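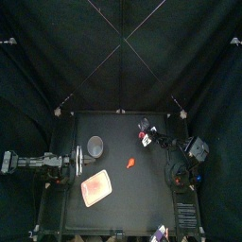 Passei boa parte de outubro a mover dois braços robóticos com as mãos em cima de dois comandos, e só agora escrevo sobre isso. Tinha prometido ao Thodoris Papadakis um relatório, que já lhe mandei, mas o relatório tem tabelas e pouco mais. O blogue serve para o resto.

O trabalho é de teleoperação. Eu seguro nos comandos, os braços repetem os meus movimentos sobre a mesa e o computador grava tudo: posições das juntas, abertura das pinças, imagens. Cada gravação é uma demonstração. Depois o Selim Oral treina o modelo com elas. Neste projeto, a que chamámos Zatimley, a meta eram 800 demonstrações. Ficámos com 600 aproveitáveis, mais 108 que ainda estão por rever. As restantes foram para o lixo, quase todas por culpa minha.

A mesa é preta, quadrada, com um braço de cada lado e cortinas escuras a toda a volta. As cortinas foram ideia da Gizella Kun e resolveram um problema que nos tinha comido a primeira semana: gravávamos de manhã com o sol na parede e à tarde com a luz do teto, e as imagens não pareciam do mesmo sítio. Com o pano fechado deixei de pensar no assunto. Em troca, faz calor lá dentro e perde-se a noção das horas.

No tampo ficam poucas coisas de cada vez. Um recipiente cinzento translúcido, uma tábua clara de cantos arredondados, um objeto pequeno cor de laranja que se estreita numa ponta. A tarefa base é pegar no objeto pequeno e largá-lo dentro do recipiente. Dito assim parece coisa de cinco minutos. O objeto é arredondado de um lado, e se a pinça fecha demasiado acima ele escapa e vai parar à borda. Se fecha pela ponta, roda. O sítio bom fica a meio, e demorei dias a acertar nele sem pensar.

O recipiente dá outro tipo de trabalho. Sendo translúcido, quase desaparece nas imagens quando o fundo é escuro, e eu próprio o perdia de vista no ecrã. Acabei por usar o braço esquerdo para o segurar pela borda enquanto o direito fazia a entrega. O Benedek Kun não gostou, porque a tarefa passava a ser de dois braços e as demonstrações antigas eram de um só. Tinha razão. Separámos os dois conjuntos e recomecei a contagem do segundo.

Algumas notas para quem for fazer o mesmo:

Os movimentos têm de ser mais lentos do que apetece. Quando acelerava, o braço chegava atrasado em relação à minha mão, eu corrigia, ele passava do ponto, e a gravação ficava cheia de hesitações. O modelo aprende as hesitações também.

Convém decidir por onde se entra. Nas primeiras sessões eu aproximava-me do objeto ora por cima, ora de lado, conforme me dava jeito. O Selim mostrou-me o resultado: um braço parado a meio caminho, a tremer entre as duas opções. Desde então entro sempre por cima.

As posições dos objetos, essas sim, devem variar. Rodo a tábua, afasto o recipiente, mudo o objeto pequeno de canto. Ao princípio fazia isto a olho e punha tudo quase no mesmo lugar sem dar conta. Agora sigo uma lista com 38 disposições que a Gizella imprimiu e vou riscando.

Falhar e recuperar também se grava. Se o objeto cai em cima da mesa e consigo apanhá-lo à segunda, a demonstração fica. Se cai fora do tampo, paro e apago.

O que me custou mais foi a falta de tato. Com a mão sabemos que agarrámos uma coisa antes de a levantar. Pelos comandos não sinto nada, só vejo a pinça fechada e tenho de confiar. O Győző Katona, que trabalhou com braços maiores na Farner, diz que ao fim de uns meses se deixa de notar. Ainda não cheguei lá.

Quanto a resultados, o modelo de um braço já faz a tarefa sozinho quando a tábua está longe do recipiente. Com os dois próximos, costuma bater na tábua ao descer. O de dois braços está atrasado: segura bem no recipiente, mas larga-o cedo demais. O Selim acha que é falta de dados, eu acho que fui eu que o larguei cedo em muitas gravações. Estou a rever as 108 que faltam para ver qual dos dois tem razão.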